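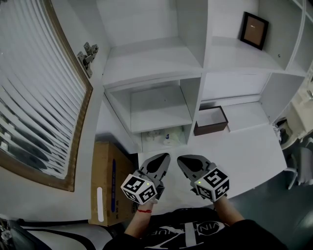 Pronuscombe, February

Home storage walk-through, with my comments as I went

Lambrechts Lane rental, main floor. Thanks again for having me in, and for the lovely tea. I've gone through the shelves and cupboards first, as they're what most families ask me about.

1. Open shelving, living area: OK, one comment
White unit with open square compartments. Please check it's fixed to the wall at the top, on both sides, and give the screws a little turn every spring. The picture frame leaning at the back of its compartment is fine where it is if there are no small climbers about, but I'd pop a dab of museum putty under it all the same.

2. Bookcase, hallway: ACTION
No strap. It stands 75 inches tall and leans forward a touch on the carpet, so this one comes first. The Ivau strap kit does the job nicely and the hardware shop on Zaredstead Road usually has it.

3. Heavy things down low: OK
Lovely to see the casserole dishes on the bottom shelf. My own mother kept hers over the fridge for years and I still wince thinking of it!

4. Cupboard under the stairs: ACTION
Paint tins are sitting beside the water heater. Move them to the shed, please, and keep the lids tapped down tight.

5. Smoke alarms: OK
Both sounded when tested. The upstairs one is 13 years old though, so treat yourselves to a new one (they're meant to be replaced at 10).

6. Blind cords, back bedroom: ACTION
Long loop hanging near the bed. A cleat up high on the wall will sort it out.

I'll come back in the afternoon once the strap and the cleat are up. Leave the side gate unlatched for me, it sticks.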